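Print this story
E-mail this story
Get our newsletter: local business news in your inbox every morning. You can unsubscribe at any time.

Kitchen goods firm moves sorting staff to robot training work

ILTWOOD - Jadoon, which packs and ships kitchen utensils from its warehouse in Iltwood, has moved part of its sorting staff into a new job: showing robots how to pick up spoons, ladles and tongs and put them where they belong.

The change began in April. Employees who used to stand at the sorting line for a full shift now spend half of it at a white table in a workshop next to the warehouse floor, working with hand-held grippers. Each gripper carries a camera, and the recordings are used to train the robot arms the company plans to put on the line.

Jadoon said its staff had recorded 2,879 pick-ups by the end of the first stage. Of those, 1,413 were accepted for training. The rest were set aside, most often because an item was dropped or the worker's hand got in the way of the camera.

The software comes from Gurska, an automation firm in the neighboring town of Gallden. Gurska sends a technician to Iltwood twice a week to check the recordings and adjust the grippers. The company said felt-like pads were put on the fingers after staff complained that bare plastic slid off polished handles.
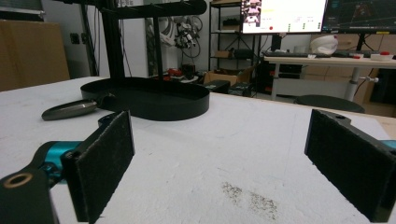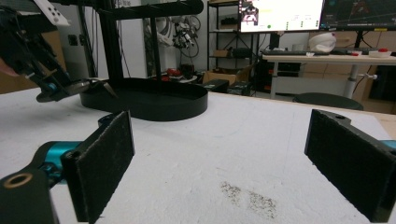 Gripper work at the white table in the Iltwood workshop, with the black metal stand and its oval base. A metal spoon-like utensil lies beside the base in the first photo.

Under the old arrangement, utensils came down the belt mixed together and were sorted by hand into bins before being packed in sets. The work is light but repetitive, and the company said sore wrists and shoulders were the most common complaint in its yearly staff survey.

Staff who have made the switch gave mixed reports at a meeting held at the warehouse last month. Several said they liked being able to work at their own pace and change position during the shift. Others said the grippers get heavy after an hour or so, and that repeating the same motion for a recording can be as tiring as the belt. Jadoon has since limited each recording session to 40 minutes, followed by a break or a return to other duties.

Pay was the other main subject. Workers in the new role are paid at the sorting rate, and some asked why a job that needs training should not pay more. The company said it would set a separate rate before the second stage starts. It did not give a figure.

No jobs have been cut so far. Jadoon employs over 400 people at the Iltwood site, of whom 100 work in sorting. It said anyone whose place on the line is taken over by a robot would be offered work in packing, returns or robot supervision, at no loss of hours. That promise covers permanent staff only. Seasonal workers, who are hired for the weeks before the holidays, were told the company does not yet know how many it will need.

The first robot arms are to be tried on a single belt, with two employees per shift assigned to watch them and clear jams. Long-handled items will go first. Small pieces such as measuring spoons and corn holders will stay with the hand sorters, as will anything with a loose lid.

Gurska said thin metal handles lying flat on a table were the hardest items in the first stage, and that more recordings of those are needed. Staff have been asked to place them at different angles and to vary which hand they use.

Sorting employees who want to join the second stage can sign up at the shift office. Training takes two days and is held on paid time. A further staff meeting will be held once the trial belt is running.

Print this story
E-mail this story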